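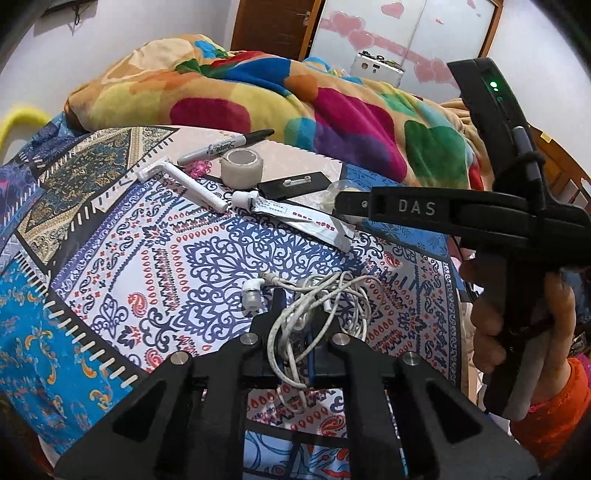 Ticket 936 -- Open day demo, left gripper slow to close
Reading time: 3 minutes
Print | E-mail

Opened by Marta Demchenko, October 2, 2026

What a great visit! Everyone from Romis wanted a turn with the hand-held grippers, and the tangled earphones were the big favorite. One problem: the left unit began closing late after lunch. Restarted it, same thing. Swapped cables -- no change.

Declan Moynihan: Log shows error 172. Please recalibrate with the fingers fully open, then retry.

Marta: Done, and it's snappy again! Can we keep this open until the November visit?

Declan: Sure, leaving it open.

Contact | © Midik | Back to top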